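Thread: Two-arm unit on garment returns, what happened to our bench jobs
Forum: Warehouse and Laundry Automation > Floor Experience

pressline_mo
Posted 6/10/23
Returns and refurb shop, 16 people on the bench side. Management is trialing a two-arm unit from Tondivik for handling and folding. Target is 328 garments a shift per unit. Before the trial each person sorted, checked, folded and bagged. Now folding is split out and the rest of us do inspection and exceptions. Looking for numbers or experience from shops further along.

kdw_maint
What are the hands? Parallel grippers or fingers? Makes a big difference on soft goods.

pressline_mo
Fingers and thumb, both sides. It grips a garment at the left and right and holds it up between the hands. They have it working over a sofa at the moment, table comes later.
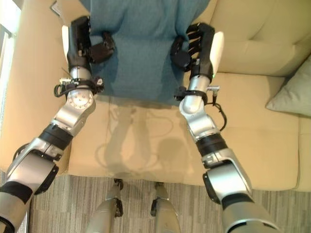 Blue garment held at both sides, view from the head.

Thin knits are the weak spot so far. Heavier cloth is fine.

tagout77
We ran a Winus cell for two years. Throughput was never the issue. The issue was that inspection used to happen while you folded. You felt a bad seam or a stuck zipper. Split the job and you need a separate inspection step, and that step has to be staffed. Our first layout did not have one.

kdw_maint
Disagree. A separate step with decent lighting finds more than hands do. Our reject rate at Enriquez went up after the split, and the rejects were valid.

tagout77
Up compared to what? If customer returns did not drop, you are scrapping more, that's all.

kdw_maint
They dropped. Not by a lot. I don't have permission to post the figures.

pressline_mo
Related question: pay grade. Bench rate here was tied to pieces. Five of us moved to exceptions, where piece count means nothing, and we are on a flat rate until January. Anyone negotiate this?

loadcell
Get it in writing before the trial ends. We got a tech grade for clearing faults and re-gripping, after 4000 cycles logged per operator. The count was too high but it was a rule.

tagout77
4000 is a lot for a pay step. Zenetti site used signed-off tasks instead. Easier to check.

pressline_mo
Signed-off tasks might work here. Does anyone have the Zenetti task list, or even the headings?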